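Chapter 4
Paying for the Arm, and for Everything Else

Most first budgets for a robot are wrong in the same direction. The arm has a price, the price goes on the first line, and the rest of the sheet is filled in later by someone in a hurry. This chapter is about the rest of the sheet. It follows a small bench project at Nondasano, where the job was to pick up light objects from a table, and where the quote from Akelon looked very good until August.

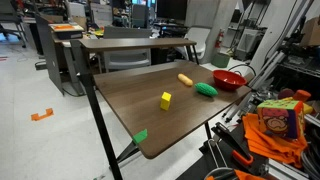
Page 153

A few toy-sized objects and a red bowl on a brown table do not look like a costly job. Sales demonstrations are built on tables like this, and they deserve a hard look. Ask how many tries were made before the one you were shown. Ask who put the objects back after each try, and whose wages paid for it.

Fiona Ritchie, who drew up the Nondasano plan, began with 11 lines. The arm was one of them. By the end there were 40, and most of the new ones were dull: mounting rails, spare cables, replacement fingers, floor space, a second person for the first month. Akelon had left out nothing that it had promised. It had simply promised very little - an arm, a controller and a manual.

Be careful also with the word "flexible." A seller may mean that the arm can be taught a new job. Your budget has to say who will teach it, and for how long.

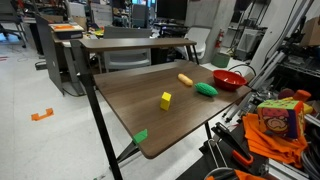
Should a buyer pay for the vendor's training course?
Only if the people who will run the machine are the ones who attend. Put their names in the contract.

The gripper needs its own line. Camargo and Stendholm both offered Nondasano a two-finger model, and both called it suitable for small parts. Neither would say in writing how small. A yellow block held between two flat black fingers shows that the block fits. It says little about the next part, or about the same part after more than 9 weeks of daily use. 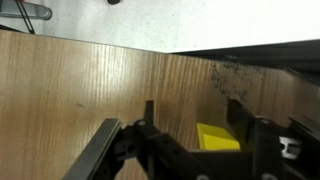
4.1 Reading a Quote Line by Line

Start at the bottom of the page, where the exclusions are. Copy each one onto your own sheet and put a price beside it, even a poor guess. A blank cell gets read as zero by whoever signs.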